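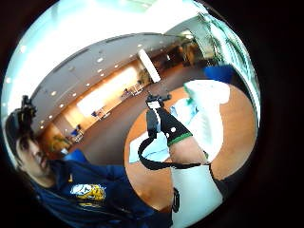 Luva com marcadores e sensor, cabo sobre a mesa redonda. Ao lado, a unidade de cabeça.

Orçamentar equipamento de captura: o que ficou na folha e o que saiu

Fechei na semana passada a segunda versão do orçamento para o posto de captura manual. A primeira tinha sido feita em abril, a partir de catálogos, e estava errada em quase todas as linhas que não eram hardware. Deixo aqui a estrutura da folha, porque já me pediram duas vezes e prefiro apontar para um endereço.

O objetivo é registar movimentos de mão e antebraço em tarefas de mesa, para depois os passar para o manipulador do projeto Seneo. O manipulador já existe e está pago. O que falta comprar é o lado humano: luvas instrumentadas, unidades de cabeça, sincronização, armazenamento e consumíveis.

Quantidades

A configuração mínima são 2 postos. Com um só, qualquer avaria para o trabalho. Cada posto leva um par de luvas, uma unidade de cabeça, um concentrador USB alimentado e um computador portátil com disco rápido. Acrescentei um par de luvas de reserva para o conjunto. Não acrescentei unidade de cabeça de reserva, e é a decisão de que tenho menos certeza.

Tamanhos: as luvas vêm em três medidas e a diferença entre elas pesa mais na qualidade dos dados do que eu previa. Uma luva larga desloca os marcadores sobre as costas da mão e obriga a recalibrar. Na primeira versão pus tudo em M. Na segunda, um par M e um par L, com o par de reserva em M.

Fornecedores

Pedi propostas à Kament e à Gundon. A Kament vende o conjunto fechado, com licença de software anual incluída no primeiro ano. A Gundon vende as peças em separado e a licença é perpétua, mas as atualizações são pagas. A três anos, a diferença entre as duas é pequena. A cinco, a Gundon fica mais barata, desde que não se compre mais do que uma atualização.

O prazo de entrega pesou mais do que o preço. A Kament indica 5 semanas, a Gundon não se compromete por escrito. Pus a Kament na folha e deixei a Gundon como alternativa para os cabos e as braçadeiras, que são compatíveis.

Há ainda a Sandhu, que aluga. Para uma campanha curta compensa. Para o nosso caso, com mais de 40 horas de gravação previstas por posto, o aluguer ultrapassa metade do valor de compra e no fim não fica nada no armário.

Linhas que faltavam em abril

Cabos. O cabo da luva é a peça que parte primeiro, quase sempre junto ao conector. Dobra em cada gesto e arrasta pela mesa. Orçamentei dois por luva e por ano. Existe versão sem fios, mas acrescenta latência e uma bateria no pulso, e a sincronização com a unidade de cabeça fica por nossa conta.

Marcadores. Vendem-se em saquetas, são baratos e perdem-se. Linha própria, senão acabam pagos do bolso de alguém.

Higiene. Forros interiores laváveis, toalhetes, tiras de substituição para a unidade de cabeça. Valor baixo, mas recorrente.

Armazenamento. Calculei a partir do débito medido numa sessão de teste e multipliquei por dois, por causa da cópia. O valor do catálogo estava abaixo do real, já que não contava com o vídeo sem compressão.

Tempo de preparação. Não é equipamento, mas consome orçamento. Vestir, ligar, calibrar e verificar leva tempo a duas pessoas. Na folha entra como horas de pessoal, em linha separada da gravação.

Espaço

Não orçamentei sala. Uma mesa redonda comum serve para as tarefas pequenas. O que convém prever é o controlo da luz: perto de uma parede de vidro a exposição varia ao longo do dia e os marcadores brancos perdem contraste. Pus uma verba para cortina opaca amovível. Se for recusada, grava-se de manhã e aceita-se a perda de horas úteis.

O que saiu

Saiu a segunda estação de processamento. Saiu o contrato de manutenção alargada da Kament, que cobria as luvas mas excluía os cabos. Saiu também a mala rígida de transporte, substituída por uma caixa com espuma cortada à medida - menos bonita, mesmo efeito para deslocações dentro do edifício.

Calendário

As propostas são válidas até 31 de maio. A encomenda tem de seguir antes disso, com as luvas e os cabos na mesma nota, para pagar um só transporte. A unidade de cabeça pode ir depois, o preço não muda. Falta-me ainda a confirmação da Kament sobre o conector de substituição: se for vendido avulso, a linha dos cabos desce para um por luva.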